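Hi Rangi,

You asked for something short on how the snack corner is doing now that we're past the halfway point of the Holtberg money, and you know me, short is going to be a struggle. I'll try to keep to what you need for July and save the rest for when you visit.

First, where we are. The corner is open every weekday at the Hokton building, in the old reading nook by the stairs, and people are using it! When I wrote the application I promised you a place where anybody on a late shift could get something to eat without driving out to the gas station, and we have that now. It isn't fancy. It's a table, a display stand, a basket and an honesty tin, and the tin has been fuller than I expected most weeks.

The stand was the biggest argument. Hamish Goodwin wanted closed cupboards (he was thinking about dust, and fair enough), and I wanted everything out where a tired person could see it from the doorway. We tried his way for the first month. Folks opened the doors, looked at a dark shelf, and shut them again. So we moved to the clear acrylic one with the three steps, which I'd had my eye on from the start, and I have tried very hard not to be smug. Candy bars go on the top step at the back, the little black packs on the step below, and the drinks wherever they fit toward the front. I'd like a proper spot for the drinks. At the moment they wander.

Sandwiches were the other thing. They don't belong on the stand, they slide around and the wedge shape eats up a whole shelf, so they get the round wicker basket. It came out of my own kitchen and I'm not charging it to the grant. We get the sandwiches from Yeoh, wrapped, delivered before 8 in the morning, and whatever hasn't gone by the afternoon gets marked down to half. I asked Yeoh to keep the clear wrap so people can see the filling, and I think it makes a real difference when someone has 2 minutes to choose. 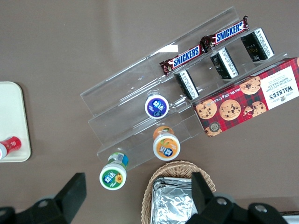
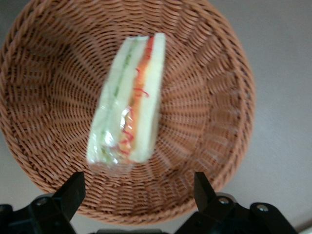
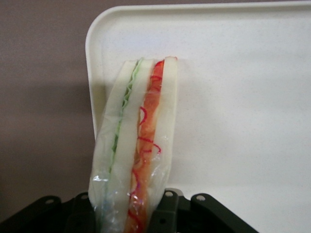 Snack corner, Hokton: the stepped stand, then the sandwich basket, then a wrapped sandwich with its layers showing.

On money, the last $500 went mostly on stock, with a slice for price labels and a new lamp for the nook. I still have the receipt from Toltlow for the lamp and will send it with the others, I just need to find a scanner that's speaking to me. Nothing has gone over budget. The one line that looks odd on the sheet is the $30 for "sundries," and that was napkins, tape and a second honesty tin after the lid on the first one gave up.

What hasn't worked so well? Fruit. I bought it three weeks running and carried most of it home three weeks running, and my family would like me to stop. I'd still love to have something fresh besides the sandwiches, so I'm going to try little tubs of cut melon when the weather's hot and see if they move. I also underestimated how fast the chocolate goes. By the end of the week there are gaps along the top step, and people do mention it to me in the hallway. I've started keeping a box back so I can fill in partway through.

The comment book is going nicely. Somebody asked for more savory things, somebody else asked for fewer savory things (I suspect they share an office), and there was a very polite note about putting the allergy information at eye level. That last one was a good catch and I should have done it at the start. Hamish has made bigger cards, and they're going up once I've checked every one against the packets. I don't want to rush that bit.

For the second half I'd like to do the following, if you're happy with it: find a small rack for the drinks, keep the Yeoh order as it is, and put a little of what's left toward a shelf liner so things stop skating on the acrylic. I'd also like to run the corner on weekends, but that depends on who has keys, and that conversation is still going.

If you want the full stock sheet I can send it, but be warned that my column headings only make sense to me. Call any time after lunch. I'm usually down there topping up the basket anyway.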